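Volberg Opens Jerkumport Finishing Plant for Oil-Cured Wood Tabletops

JERKUMPORT, December. Volberg, a maker of solid wood furniture parts, has started production at its new finishing plant in Jerkumport. The plant applies Cabral, a hard oil finish for dining and kitchen tables, to tops supplied by furniture makers in the region.

Cabral is applied in two coats. Each top is sanded, brushed free of dust and oiled on both faces to limit cupping. Tops are then racked on edge in a closed room with controlled humidity. Line capacity is 350 tops per week on a single shift.

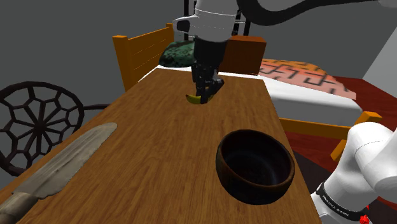 Image credit: Volberg

"Most returns we handle are for rings and dull patches, and both come from uneven uptake at the first coat," said Wenceslao Tapia, plant manager. "The new line meters the oil by board weight. Dense boards get less and open-grained boards get more."

The finish can be repaired in place. Owners sand the worn area lightly along the grain, apply a thin coat with a lint-free cloth and wipe off the excess after 5 minutes. The full surface does not have to be stripped. Repair kits will be sold through dealers in 100 ml cans.

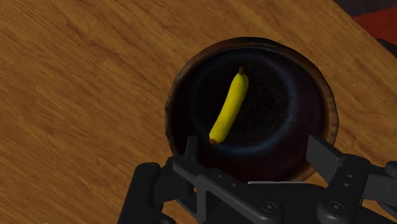 Grading is done before sanding. Boards with wavy or broken grain are accepted if the surface is sound, and are matched by tone within each top. Boards with open checks are returned to the supplier. Grading rules were written by Aldana Paredes, head of materials, and are available to trade customers on request.

The first customer for the line is Bunudum, which will use Cabral on its extending tables. "We needed one finish across the fixed top and the leaves, from one batch," said Floor Meijer, purchasing manager at Bunudum.

Orders are open to trade customers now. Sample boards can be requested in natural and medium brown.

Press contact: Ningsih Liem, Volberg, Jerkumport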